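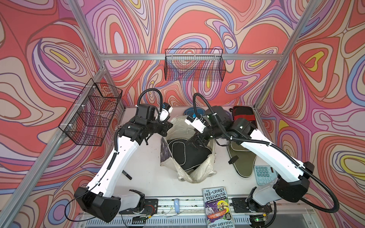 Right, put the kettle on, because I've had the new Totska single going round since breakfast and I've got far too much to say about it for one post. A thread, then, and probably a long one (sorry to those of you who followed me for the gardening).

The song is called Lalovum and it came out on 12 October 2020, with no fuss at all, just a quiet little link on the band's page. I only saw it because Jonalyn Panganiban shared it with three hearts and no explanation. If you know Jonalyn's taste you'll know that three hearts is about as loud as she gets!

For anyone new to them, Totska are the Fokport band who started out doing weddings and slowly drifted into their own songs. Ziad Khalaf sings and plays keys, Jonalyn used to do the backing vocals and still pops up on the odd chorus, and the rest of the line-up changes a bit depending on who can get the day off work.

Lalovum opens with nearly half a minute of just keys and handclaps, and then the bass arrives and the whole thing sort of leans back in its chair. I love it when a song isn't in a hurry. My other half wandered through and asked if it had started yet, so perhaps it's a matter of taste.

The word itself is one Ziad made up for his little girl when she wouldn't sleep, or so he told the crowd back in August, when they played it as a half-finished thing at the end of the online show. It had no second verse then. He hummed where the words should have been, and I'll admit I rather miss the humming.

The second verse is lovely though. It's all about ringing home and not knowing what to say, and then talking about the weather for an hour. I should think a lot of us have made that phone call this year.

Now the production. It was mixed by Ogunleye, who did the last EP as well, and you can hear the same warm, slightly woolly drums. I thought they were a touch too woolly on the EP, if I'm being fussy, but they suit this one down to the ground. Try it on headphones and listen out for the shaker that creeps in on the left after the first chorus.

The handclaps are what I keep going back to. They aren't quite together, you can hear different hands in them, and I'm so glad they were left alone. The whole track has that homely feel, as if whoever was free came round and joined in, and I'd bet there was a bat case like this one lying on a table somewhere nearby, black with the grey piping and a zipped pocket on the front, waiting for the tea break. Every rehearsal room I ever sang in had a table tennis corner, and I lost in all of them.
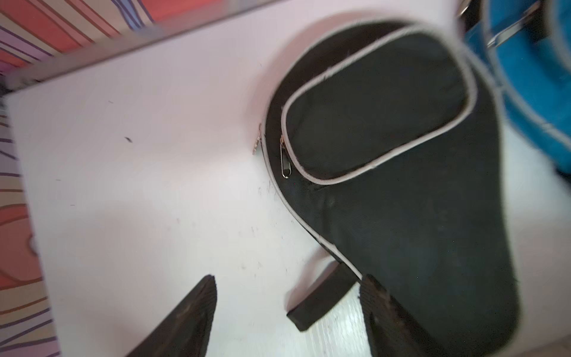
Last time I looked it had 804 plays, and I'm fairly sure 69 of those were me. The EP took all winter to get to 3000, so that's a very good start for a song with no video and no radio behind it. Do give it a listen if you've got four minutes, and if you like it please pass it on to somebody, it makes such a difference to a small band.

Somebody has already asked me in the replies whether there's an album coming. I don't know, I'm only a fan with a keyboard! Ziad did mention 7 finished songs during the August show, and he wouldn't be drawn on what they were for.

If they do put one out, I hope they find room for the slow one they used to close with, the one with the whistling. I've never known its title and I've been too shy to ask. Jonalyn, if you're reading, what is it called?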